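Arrumação da sala dos fundos: galeria

A Vosari ocupou a sala dos fundos em janeiro e, desde então, tudo o que chegava pelo correio ia parar na mesma mesa. Esta página reúne as notas e a imagem da arrumação, por ordem de trabalho. Serve de registo para quem usa a sala e para quem vier a tratar das encomendas a seguir.

A regra foi simples: primeiro separar, depois deitar fora, e só no fim limpar. Contámos seis horas de trabalho ao todo, com intervalo para almoço. A mesa mede 80 centímetros de largura e não sai da sala, porque não passa na porta sem se desmontarem as pernas.

Antes da separação
Caixa de cartão aberta, ainda com as etiquetas de envio, tabuleiro de polpa moldada, plástico de bolhas em rolo e um saco plástico avermelhado com nó. À frente, peças pequenas de plástico cinzento misturadas com invólucros amarrotados.

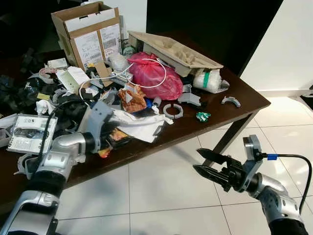
Haris Malik escreveu a pedir que o plástico de bolhas não fosse para o lixo, porque as devoluções para Denstead gastam muito e o rolo novo só chega no fim do mês. Pediu também que se guardasse pelo menos uma caixa de cada tamanho.

Ficou assim combinado. O rolo passa para a prateleira de baixo, junto da fita-cola e da tesoura. As caixas em bom estado são espalmadas e guardadas de pé atrás do armário, até um máximo de oito. As etiquetas antigas têm de ser arrancadas ou tapadas antes de a caixa voltar a sair.

Papel e cartão
O tabuleiro de polpa moldada vai para o contentor azul, tal como o cartão rasgado. As guias de remessa da Havlíček ficam na pasta preta durante um ano. As restantes podem ser destruídas depois de conferidas.

Peças pequenas
Tudo o que for clipe, anel ou encaixe vai para um frasco com tampa. Mark Anthony Tagle ficou de comparar as peças com o catálogo da Uvine e de dizer quais ainda servem. O que não for identificado até março sai.

Cabos e aparelhos
Cada cabo é enrolado e preso com o respetivo aparelho. Cabos sem par ficam numa caixa à parte, com a data na tampa.

Restos de embalagem
Invólucros de comida vão para o lixo comum da cozinha e não para o cesto da sala, que só é despejado de quinze em quinze dias. Os sacos de plástico limpos são dobrados e guardados na gaveta.

Pesámos o cartão acumulado desde a mudança: cerca de 62 quilos. A próxima recolha fica marcada para fevereiro, às nove da manhã, e convém deixar o corredor livre na véspera.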